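Subject: Re: [clasis-users] Covered calls and early assignment around the ex-dividend date
From: Laurinda Tavares
Date: October 6, 2025

On the question of the Grereo calls, from the earlier message:

> I hold 500 Grereo shares and have sold five calls against them,
> strike 30, expiring in just under three weeks. The shares are at
> 33 and go ex-dividend before expiry. My broker sent a general
> notice saying that short calls "may be subject to early exercise".
> I thought assignment only happened at expiry. Do I need to do
> anything, and will I still get the dividend if they are called
> away? I would prefer to keep the shares if it doesn't cost much.
>
> Also, does the Clasis worksheet allow for this? I can't find a
> box for it.

These are American-style options, so the holder can exercise on any trading day up to expiry. Most of the time they have no reason to, as they would be throwing away whatever time value is left in the call. A dividend changes that. Someone who holds the call gets no dividend, and someone who holds the shares does, so on the last day before the ex-date the call holder compares the two amounts.

The quick check is to look at the put with the same strike and expiry. If the 30 put costs less than the dividend per share, expect to be assigned. If it costs a good deal more, early exercise is unlikely. Your calls are three points in the money with little time to run, so I would expect the put to be cheap, but look at the price yourself on the day before the ex-date and not a week ahead.

If you are assigned before the ex-date, you sell the shares at 30 and you don't get the dividend. You may only see the notice the next morning, by which time there is nothing to be done. You keep the premium from the original sale in every case.

As I see it you can do one of these:

Leave it alone. You sell 500 shares at 30, keep the premium, and move on. If you were content with that price when you wrote the calls, it is still the same price.

Buy the calls back before the ex-date. You pay at least the three points of intrinsic value, so 1,500 plus whatever time value is left and the dealing charge. You then keep the shares and collect the dividend.

Roll to a later month or a higher strike. Going out to April would bring in more time value, which makes early exercise less tempting, but check the put again at the new strike. I did this with Todusard last year and the net credit after charges came to 328, on a position worth over 3,000. I was assigned anyway at the next dividend, so I wouldn't call it a cure.

Bear in mind that not all the calls have to be assigned together. I once had two out of five go and was left with an odd holding in Twal that I then had to decide about separately.

On the worksheet: no, Clasis treats everything as held to expiry. The profit line on the covered call page adds the dividend in full if the ex-date is before the expiry date. For a call that is deep in the money that will overstate your result. What I do is set the dividend cell to zero, note the figure, then put it back and note the second figure. The true result is one or the other — I plan on the lower one.

There is also a limit of 2,000 rows on the trade history page, and older entries drop off the cost basis without a warning. Worth checking if you have imported several years of trades.

I have put the longer version, with the put comparison worked through, on my notes page. The top of it is pasted in below.

Laurinda

---

Dividends and the short call 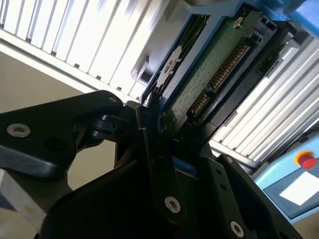
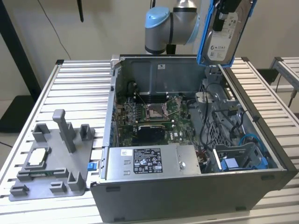 3 min read

A short call that is in the money can be exercised the day before the shares go ex-dividend. Compare the dividend with the price of the put at the same strike and the same expiry. Use the offer price for the put, as the mid price is often misleading when the spread is wide. Special dividends need a separate check, because the contract terms may be adjusted for them and the ordinary comparison then doesn't apply.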